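Small Tables, Small Drinks: A Gallery

Home / Galleries / Tables and what ends up on them

I have been keeping a page about tables for longer than I have been keeping most of my plants alive. The kitchen ones get all the attention elsewhere, so this gallery goes to the other kind: the pale, plain, flat-topped table that turns up in offices, studios, spare rooms and anywhere else that has carpet and an outlet problem. You have eaten lunch at one. You may be at one now, in which case please use a coaster.

My own is called the Brinton and it came from a secondhand office dealer that had 42 of them stacked in a warehouse, all alike, like a very dull deck of cards. I paid more for the delivery than for the table. It has a light top, a grommet hole that has swallowed two pens and a guitar pick, and a finish that forgives water and never forgives turmeric. I've had four years out of it and expect another ten, mostly because I can't face carrying it back down the stairs.

A few things I look at when I judge a table like this:

Color. Pale wood makes a room look bigger and makes coffee rings look bigger too.

Where the hole is. Far edge, good. Middle, you will be putting a plant on it.

What people park on it. Every shared table grows a container sooner or later. First it's for pens, then for snacks, and by July it's holding one can and somebody's parking receipt.

On to the gallery. Click to enlarge, if the site is in the mood. The old version of this page loaded every file at full size, and I had a polite message from my host after 3,000 visits in an afternoon, which I still think was one person with a stuck key. 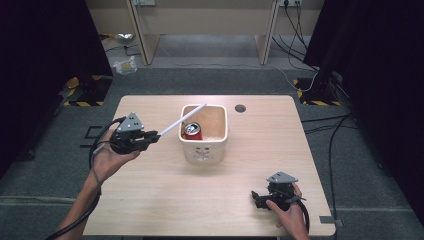

Red can, square white container with a faint face or maybe a little animal on the front, and a long white straw. A drink in a tub is my favorite kind of housekeeping.
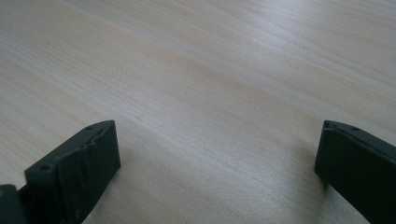 Grain, and plenty of it. I could look at this the way other people look at the ocean, although the ocean doesn't need wiping down.

Elance wrote in to argue that the straw is the whole problem with drinks at a desk, and that a can with a straw in it is a lever waiting for an elbow. Elance's rule is cans in a tub, straws in the trash, and no exceptions for guests. I take the point about levers. I don't take the one about guests, who already get the bad chair at my place and deserve something.

The same message asked what I use on a pale top, so, for the record, and with the usual warning that I am a person with a table and not a laboratory:

Warm water and a drop of dish soap, on a cloth you have wrung out until your wrists complain. Wipe along the grain. If you go across it nothing terrible happens, but you will see every streak when the afternoon light comes in, and you'll know whose fault they are.

Dry it straight away with a second cloth. An old T-shirt is fine. Mine says Furtună on it in letters that used to be orange, and I have no memory of acquiring it.

For cola, get to it the same hour. Left overnight it turns into a sort of varnish, and then it collects crumbs, and then you have a texture.

Skip the sprays that promise a shine. I bought a 500 ml bottle of one and the table was so slippery for a week that my mouse drifted downhill.

On tubs: square with rounded corners beats round, every time. A round one wastes the corners of a shelf and rolls if it's ever dropped on its side. Slightly flared walls are handy for getting a can in and out without scraping your knuckles. A printed face is a matter of taste. I have a bear on mine and I'm told it makes me look approachable, which was not the plan.

If you want to send a picture for the next batch, the rules haven't changed much. Tables only, please, and whatever happened to be on them. No tablecloths. No glass tops, which have their own page over at Brikitach and their own set of worries. Keep the file under the upload limit and give it a title a stranger could understand; "table final final 2" is now in the archive three times and I can't tell them apart.

Captions get trimmed if they run past 799 characters. One sender used the full allowance on a wobble in the left rear leg and it was gripping, so I left it in, but I can't promise that kind of mercy twice.

Next gallery: stools. I have sat on most of them and regret a fair number.

Back to galleries | Send a table | Older pages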